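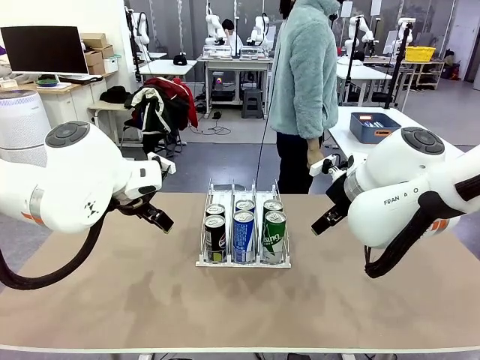 Fig. 11. Two arms at the can rack, left gripper open.

4.3 Keeping clear of the arms

Before you start a run, please take a moment over these steps -- they soon become habit.

1. Ask everyone to step back 790 mm from the table edge, and tuck in loose sleeves.
2. Check that cables hang free of both arms.
3. Set the speed to 65 mm/s for the first pass.

Caution: never reach into the rack while the arms are live. Press stop first, even for one crooked can.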